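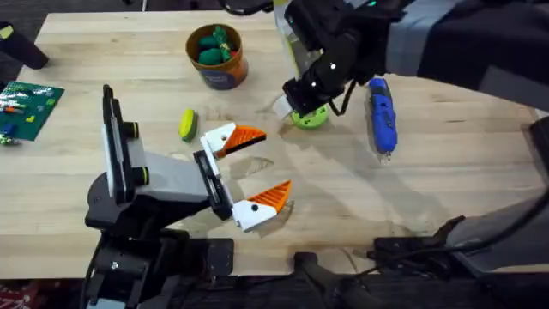

Two-Arm Sorting Bench — Final Project Report

Group 2: Saron Belay, Obsa Fikre, Bereket Wubshet
Advisor: Wouter Van Loon
Build site: shared workshop, Stivusgate

1. What we set out to do

Get two small robot arms to share one table and put small parts away without hitting each other. That was the whole proposal, more or less. The first version we handed in had a lot more in it (voice commands, a conveyor, a phone app) and Wouter crossed most of it out. Fair enough.

What was left after the crossing out:
- both arms bolted to one tabletop, reaching a common area in the middle
- pick a part from the left side, hand it over or drop it in the middle, right arm takes it away
- run from recorded motions first, from a learned policy if there was time
- cheap parts, tools we already had in the shop

There was some time. Not a lot. See section 6.

2. Where we worked

The shop at Stivusgate is one long room, shared with a bike group and a couple of people who repair amps. We had the end by the window. Open until 20:00 most evenings, and Feven Gudeta, who runs the tool wall, let us stay later twice before the midterm demo. We had planned on using the lab at Gullilcombe but the bench there is steel and too narrow for two bases at the spacing we wanted. Also you have to tear down every night. No way.

Downside of the shop: dust. Sanding going on at the other end, and it gets in the joints. We wiped the arms before every session after the first month. Should have done it from the start.

3. The table and the mounts

Wooden top. Not our first choice but it was there and it was flat. Flat enough — Obsa checked with a straightedge, one corner is a bit low and we shimmed the leg.

Mounting the arms took way longer than planned. Nearly a third of our build hours went here and we had given it one afternoon in the schedule. Problems in the order they came up:

The clamps we started with slipped. Arm moves fast, base twists a tiny bit, and now every recorded position is off. You don't see it on the first run. By the tenth run the gripper is closing beside the part. We added brackets and retightened, and put pencil marks along the base edges so we could tell if anything had moved overnight.

Spacing. Too close and the elbows meet. Too far and the shared area is a sliver. We tried four layouts with cardboard cutouts before drilling anything, which is the one thing in this project I would tell the next group to copy exactly.

Cables. The arms can turn further than the cables like. On the right arm we left a loop of slack by the wrist, then found the loop could catch on the gripper if the wrist rolled all the way. So now there is a software limit on the roll and the loop stays. Not pretty.

4. Grippers

Both arms have parallel grippers. The fingers are printed, white, straight off the shop printer. First set broke at the layer lines. Second set printed lying on their side, much stronger, still in use.

Bare plastic fingers are useless on small smooth parts. Everything shoots out sideways. Bereket tried rubber band, hot glue, bits of bike tube (thanks bike group), then ridged pads in orange flexible filament. The ridged pads won by a lot on the left arm. The ridges give a bit and the part settles between them. They wear, though. After 200 grips the ridges at the very tip start to round over and you get more slips on flat parts. We print spares in batches now.

Trimming the pads is done with the cordless rotary tool. Eye protection, slow speed, it melts the filament otherwise. We ruined a few.

Finger opening matters more than we thought. In the first scripts the gripper opened all the way every time, because why not. But with the fingers wide open, the lower one comes in close to the wood and touches down before the upper one is anywhere near the part. Fixed by aproaching from a steeper angle and opening only as much as the part needs. Wide open is kept for resetting.

5. Sleeve, camera mount, other bits

The right arm wears a dark fabric sleeve. Two reasons: dust, and it tucks the cables in so they don't snag. It does make the arm a little stiff at the shoulder. We re-ran the calibration with the sleeve on and it was fine after that.

The left arm has an upright black mount near the wrist for a camera. It adds height and weight right where you don't want it, and the arm sagged a little at full reach until we corrected for it in software. We moved the mount back one hole and that helped more than the software did.

Small indicator light on the right gripper, green. Saron asked for it after the second time somebody reached in while the arm was powered. Cheap and worth it. House rule is nobody's hands go in the shared area until the person at the keyboard says clear. Out loud. Feven made us write it down.

6. Software

Control code started from the Kurian package, the one the department uses in the intro course. It was written for one arm. We ran two copies and a small script between them that passes a "your turn" flag. Crude, but you can understand it at 11 at night.

Recorded motions: you guide the arm, it saves joint positions, it plays them back. Works great as long as the part is exactly where it was. Moved by a finger width — miss.

So for the last part of the project we collected demonstrations with the parts in different spots and trained a policy on them. Total 1,722 demonstrations between the three of us, over November and December. Obsa did more than anyone else and would like that on record. A chunk of those are bad (dropped part, arm paused because someone's phone rang) and we took the obvious ones out by hand. There are probably more bad ones in there.

Parts used: toy pieces, mostly green and red, kept in a round container with a dark blue label. Good test objects actually. Different shapes, some round, some flat, light enough that a drop doesn't break anything. Bad side is the color. Small lime green things on light wood under the window in the afternoon, the camera really struggled. Evenings were better. We thought about a dark mat and never got to it.

7. What worked and what didn't

Recorded motions with a fixed start position: reliable. We'd demo this any day.

Round parts with the right arm: ok. It presses down on the part before closing, which we did not plan, it came out of how Saron does her demonstrations. She leans on things. The pressing stops the part rolling away so we left it in.

Flat parts with the left arm: poor. The fingers close over the top or push the part along the wood. Needs a thinner fingertip, or a different approach angle, or both. Bereket has a drawing of a wedge tip and it got printed once, in the wrong size.

Handover in the air: dropped. Tried it for a week. Timing between the two copies of the software is too loose. Putting the part down in the middle and letting the other arm pick it up is slower and much safer for the fingers.

Control board: one dead. Our fault, a loose wire touched something. The replacement lives in a printed tray now. Boards should not sit bare on the table and at least one usually is.

8. Cost and time

Arms were on loan from the department. Motors, spare board, filament, clamps, sleeve fabric came out of the Drinance small projects grant, with a little left over that we spent on pads and tape. Full list with receipts is in the binder in the shop, second shelf.

Schedule slipped in two places: mounting (section 3) and waiting for the replacement board. We made up some of it by skipping the nice enclosure. Wouter said he didn't mind.

9. For the next group

Drill last, cardboard first.
Check base marks every session before recording anything.
Print fingers on their side.
Label which arm a demonstration came from in the file name. We did not do this for the first batch and lost an evening sorting them out.
Put the rotary tool back on the wall when done. It is still on our table more often then not and Feven has noticed.
Try the dark mat.
Recalibrate after any change to the wrist, even a small one, even one screw.

10. Who did what

Saron — control scripts, the turn flag, safety rule, right arm demonstrations.
Obsa — table, mounts, layout, most of the left arm demonstrations.
Bereket — fingers, pads, camera mount, sleeve (sewing by his aunt, thank you).
Report written by all three, mostly the night before. Section 6 is Saron's, complaints to her.

The arms stay bolted down at Stivusgate until the department wants them back. Spare pads are in the drawer under the printer, code and the cleaned demonstrations are on the shop computer in the group folder.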